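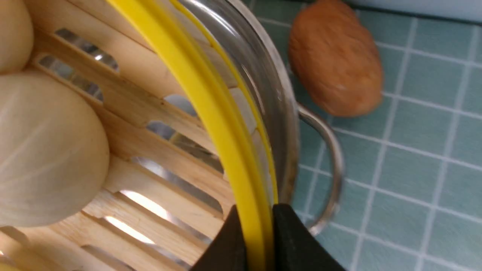
Unit 6: Working rules for arms in the kitchen cell

Read this before your first lab slot. The rules apply to every group using the Wirnach bench in Room 141, whether you run the arm by hand or from a script.

6.1 Before power-on

Sign the bench log. Check that the stop button is within reach of the person seated at the bench, and press it once to confirm that it cuts motion. Wipe the finger pads with a dry cloth. A pad with oil on it gives false readings on grip force, and the error will follow you through the whole session.

Two people per bench at all times. One drives, one watches. The watcher has no other job and does not take notes.

6.2 Glass and thin rims

Thin rims are the most common grasp target in this unit and the most common cause of damage.

Line up with the fingers on either side of the rim before you close. Do not close while the arm is still moving down. Use the low force preset (Plemix profile 11) and close in steps. If the rim shifts before both fingers touch, open, back off and line up again - do not chase it.

Lift straight up first. Turn only when the item is clear of the pot and of anything sitting in it. Handles stick out further than people expect, and the wider finger is the one that catches them.

6.3 Food items

Treat every egg as raw, whatever the label on the tray says. Loose items on the counter stay outside the marked work area or go back on the shelf. Anything that breaks is cleaned up with the arm powered down, not paused.

Real heat is not used in this course. Burners stay off at the wall.

6.4 Speed limits

Free travel: 211 mm per second at most.
Within a hand's width of glass: slow mode only.
Person reaching into the cell: zero. Stop the arm, then reach.

6.5 Reporting

Write up every drop, crack and unplanned contact, including the ones with no damage. Use the Lytvynenko form, one per event, and hand it in by the end of the slot. Late forms are marked as missing. Reports do not lower your grade.

For Monday: read sections 2 and 3 of the Manside handbook and bring your own grasp checklist, one page. Groups without a checklist will not be given a slot.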